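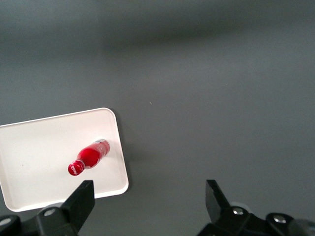
Maite Montoya has spent most of the year collecting demonstrations for Trukavum, a project at Arrieta that teaches a robot arm to pick things up and put them somewhere else. Her job is to guide the arm by hand while the camera at its wrist records. One of the objects is a small red Coca-Cola bottle, which lies on its side on a white tray until the two black fingers come for it. "The bottle is shiny and round, so it rolls if you close on it crooked," she said. "I like it for that."

The group had 230 demonstrations in April and wants 3,000 before it trains the next version. Montoya records in blocks, then hands the files to Casimiro Soler, who checks them and throws some out.

"Casimiro and I argue about hesitation," she said. "If I stop halfway to think, he wants it gone. I'd keep a few. The arm should see someone correct a bad approach."

Soler agreed that the first set was too clean. "Everything started from the same spot," he said. "Move the tray a hand's width and the policy reached for the old place."

Now Montoya shifts the tray and turns the object between recordings. She works from a printed list of starting positions but departs from it when she gets bored.

Asked what she would change, she mentioned the chair first. "And I'd like a pedal to start and stop," she said. "Right now I have to let go of the arm and reach for the keyboard."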